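# Tutum Ballot Transport Case, Model 16

The Tutum 16 is a lockable case for moving marked ballots from a polling station to a counting center. It replaces the cloth bags and cardboard boxes still used in many local and regional elections.

## Specifications

- Capacity: 400 folded ballots, single sheet
- Locks: 2, keyed differently
- Seal points: 10, numbered on the lid
- Shell: molded polypropylene, gray
- Document sleeve: outside, clear, for the transfer form

The two locks allow the keys to be held by separate parties. Where election law requires one key for the presiding officer and one for the observers, order key set B. Set A supplies both keys on one ring.

## Seals

The case accepts Braston pull-tight seals and most flat plastic seals of similar width. Wire seals do not fit. Record each seal number on the transfer form before the case leaves the station. A case that arrives with a missing or broken seal should be set aside unopened until party agents are present.

Seals are not included with the case.

## Changes in the current version

Cases shipped after April have a deeper lid channel and a wider sleeve. Older lids do not fit the current base. Replacement lids for the earlier version remain in stock at the Oyewole warehouse and are sold singly.

## Ordering

Orders from election offices are accepted on a signed purchase form. Candidates and parties cannot order directly. Cases are shipped flat-stacked without inserts. Dividers for multiple contests are a separate item.

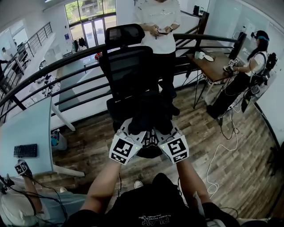 Noemí Solís wrote that her district runs three contests on one day and that the dividers should come with the case, as the transfer form already has a line for each contest. Dividers will stay a separate item for this version. Offices ordering both can list them on the same form.

Page revised 13/09/2024.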